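Can a robot tidy my bedroom yet?

By Fenna Verhoeven

When I was nine I wrote a list of jobs I wanted a robot to do for me. It had my bedroom on it, and the washing-up, and my spelling homework, and feeding the rabbit (but only when it was raining). I posted it to a toy company and they sent me back a pencil.

I'm a lot older than nine now and I still haven't got my robot. So this February I went and asked some people who build them what on earth is taking so long!

First, the robots you may already have

You might be thinking, hang on, we've got a washing machine. Is that a robot? People argue about this, and I quite like the argument. A washing machine does a chore all by itself once you press the button. But it can't go and fetch your socks from under the bed. It doesn't know if you've put in a jumper or a jelly. It does the same thing every time, inside its own metal box, and you have to bring the work to it.

Robot vacuum cleaners are a bit cleverer. They trundle about, they bump into chair legs, they turn round and try another way. Mine is called Gravy. Gravy is good at crumbs and terrible at shoelaces, and once a week or so I have to rescue him from the fringe of the rug.

What neither of them can do is pick something up. And if you think about your bedroom floor for a minute, nearly everything that needs doing to it starts with picking something up.

What about factories?

Factories have had robots for ages, since before your teachers were born, probably. I went to see some at a place called Sindik, where they pack jars of pickled beetroot. One robot arm there lifts 60 jars a minute. I tried to count along and got so muddled I had to sit down.

Ulises Cárdenas looks after that arm. I asked him whether it could come round and do my kitchen, and he laughed for quite a long time.

"It would break everything you own," he said.

The trouble is that his robot has a very easy life. Every jar is the same size. Every jar arrives in the same spot, the same way up, at the same moment. The arm doesn't really have to look for it. If you moved the jars to the left by the width of your hand, it would go on grabbing at the air until somebody stopped it.

Now think about your kitchen. Is the butter in the same place every morning? Ours is sometimes in the cupboard with the mugs. (That's my fault. I'm not very awake before eight o'clock.) A robot in a house has to cope with people, and people leave things all over the place.

The hard sort of stuff

I thought the hardest job for a robot would be something heavy, like moving a sofa. Wrong! Strong is easy. You just use a bigger motor. I thought the next hardest would be something delicate, like an egg. That's tricky, but an egg does at least stay egg-shaped while you're picking it up.

What makes robot people groan is cloth. Towels, T-shirts, pyjamas, tea towels, all of that.

Try this now, if there's a towel nearby. Drop it on the floor. Look at the shape it makes. Pick it up and drop it again. Is it the same shape? Drop it 3,000 times and you still won't get exactly the same heap twice (and somebody will come in and ask what you're doing). So a robot can't simply learn one towel shape and wait for it to turn up. Every time, it has to work out afresh where the edges are, which bit is on top, and whether that lump is a corner or just a wrinkle.

Then it gets worse. As soon as the robot takes hold of the towel, the towel changes shape again. A spoon would never do that to you.

You can do this without even looking. Your fingertips are packed with tiny sensors which tell you if something is soft, or slippery, or sliding away from you. You can rub the cloth and feel whether you've got one layer or two. Plenty of robots have only two hard fingers that open and close like tongs, and very little feeling in them, or none at all.

Want to know what it's like? Put on a pair of thick oven gloves, then try to fold a T-shirt using just one finger and your thumb on each hand. Ask somebody to time you. My best go was 113 seconds, and one of the sleeves was inside out.

How do you teach a robot to fold?

My next stop was a workshop in Stangate, where Tiina Turunen and Arnulfo Echeverri are trying to get robot arms to do laundry. I was expecting lots of flashing lights. It was mostly towels.

In the old days (Tiina's words, she meant when she was a student) you'd write the robot a long list of instructions. Move forward this far. Close fingers. Lift. It's how you'd explain the job to someone on the phone, and it worked nicely until the towel was a tiny bit crooked, and then it didn't work at all.

These days they show it. A person steers the robot's arms through the whole job while the robot's cameras look on, and the computer saves everything that the arms did and everything the cameras saw. Then they mess up the cloth and do it again. And again! Arnulfo had folded the same kind of towel 516 times through the robot before I got there, and he told me he now dreams about corners. 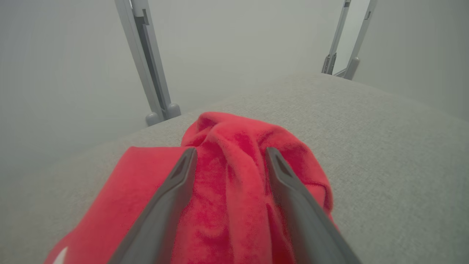
After all those goes, the computer hunts for patterns. When the cloth looked like this, the person moved the arm like that. With enough goes to learn from, the robot can have a try at a heap it has never met before and make a decent guess about where to pinch.

A guess is still a guess, though. Sometimes the fingers close on two layers when they should have one. Sometimes they close on nothing, and the robot lifts its empty hand ever so carefully and starts folding a towel that isn't there. I'm sorry to say I got the giggles. Tiina said everyone does, the first time.

I asked how fast it was. She said you could fold a towel, eat a biscuit, and fold another towel before the robot had finished its first. I said what sort of biscuit, and she said a big one.

So, can they do chores yet?

Well, some, a bit, if you help.

A robot can hoover a flat floor. There are ones which mow lawns. In a warehouse, where people have made everything neat and easy for them, they can carry shelves about all night long. In workshops like Tiina's they can fold a towel, wipe a table or put a cup in a rack, and on a good day they'll do it several times in a row. On a bad day the cup goes in the bin.

What they can't do yet is walk into a bedroom they've never seen and sort it out. That isn't one job, you see. You have to know that the sock goes in the wash but the other sock is a puppet. You have to know that the cardboard box with holes in it is a spaceship and mustn't be flattened. I'm not sure all grown-ups can manage that one.

I asked everybody I met when they thought I'd get my robot. Ulises said not while he was alive, but he's a gloomy man and I think he enjoyed saying it. Arnulfo said ten years. Tiina wouldn't give me a number. She said people have been promising house robots since her granny was at school and she didn't want to be added to the list.

Have a go yourself

My friend Efraín Villanueva teaches at Eltden, and he tried this game with his class after I told him about my trip. You need two people, a tea towel and a table.

One of you is the robot. The robot shuts its eyes and can only do exactly what it's told. The other one is the programmer and has to explain, in words, how to fold the tea towel in half. No touching, no pointing, and you can't say "fold" because the robot doesn't know what that means.

Efraín's class got very cross and very loud. One pair ended up with the tea towel on the robot's head, and the programmer said that was near enough.

When you've both had a turn, play it again, but this time the programmer holds the robot's hands and moves them through the job without talking. See which way gets you a better tea towel. You can write and tell me, if you like. I've still got that pencil, so I'll write back.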